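Niseck accessory sorting set

This folder holds recordings of small accessories being sorted with hand-held grippers. Fullel packs mixed returns by hand, and Niseck is preparing to move part of that job to a robot arm. Evaristo Negri keeps the folder.

What changes for packers

Packers who now sort all shift will spend half of it recording or checking. Pay grade stays the same. Ubaldo Fabbri is drawing up the new rota, which starts in September. Anyone who gets sore wrists from the grippers can go back to the bench.

Contents

800 clips, split into 2 parts. The first 100 were recorded before the handles were changed and should be kept out of training.

Sample views

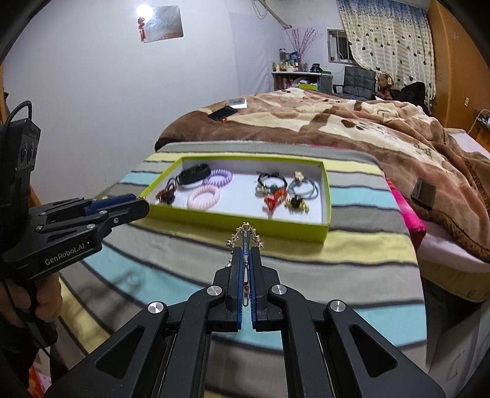
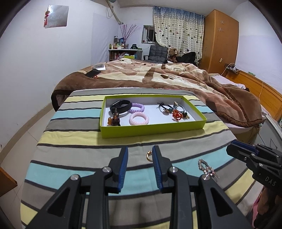

Known problems

Coil hair ties stretch when pulled, so grip width is unreliable for them. Chains are labeled "other" for now.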